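Plallgate 4 review: a grasp planner for people who have other work to do

January, by the editor of Bench Notes
11 comments | 18 shares

I have used Plallgate since version 3, first at my old job and now in a small lab where we do bin picking with mixed objects. Version 4 came out in autumn and I waited with this review until I had used it for a full project. I think a grasp planner cannot be judged in one afternoon.

Plallgate is a software package which takes depth and color from a fixed camera, finds places to grasp, and gives your controller a path that does not hit the bin. It does not include a controller. We run it together with Hamimska, which sends the joint commands, and the connection between the two took me four days the first time. The manual says one hour. Maybe it is one hour if your camera is already calibrated and your network has no strange settings.

Perception. This is the part that improved most. In version 3 the segmentation wanted to join every dark object with its neighbor, and then the planner proposed a grasp in the middle of two things. Now the borders are much cleaner. Thin flat objects are still a weak point. A cloth or mesh pouch on the floor of the bin has almost no height in the depth image, so the software sometimes treats it as floor and plans nothing for it. There is a setting called "flat item boost" and you should switch it on, but it also makes more false detections on scratched metal. I keep it at 3.

Reflections are the other trouble. Our bins have a shiny area at the bottom of the wall, and a bright object near the wall can appear two times, once as itself and once as a ghost. The new bin model helps, because you can tell the software where the walls are and it throws away everything behind them. You must measure the walls yourself and type the numbers. I would like a tool that does this from the camera — Echevarría's planner has one, and it works well.

Planning. Fast enough for us, and I trust the collision check. I only wish the wrist cables were part of it. Plallgate knows the links of the arm and the fingers, but it does not know anything about the hose and the wires, so I made a simple box around the wrist in the robot model. This costs some reach close to the side walls.

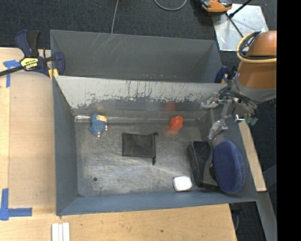 The box also makes the planner too careful when a big soft thing leans on a wall beside something hard. It will choose an easier object first, again and again, and leave the difficult pair for the end. You can change the order with a small script, and I recommend to do it early.

Tooling. The replay window is the reason I stay with this product. You open any past attempt and see the point cloud, all the proposed grasps with their scores, and the one which was selected. When a grasp is bad I can usually find out why in a few minutes. The log files are large, and the automatic cleaning is off by default. We filled a disk before I found this.

The license is per workstation and there is a discount for schools. I compared it with the Zoller package, which is cheaper and has nicer menus, but there I could not see the scores of rejected grasps, and for me this is a serious lack.

I give it 4 out of 5. If your objects are all similar boxes, you can save the money and take something simpler. For mixed bins I would buy it again, with the hope that version 5 brings cables into the collision model.

Contact | Copyright Bench Notes | Back to top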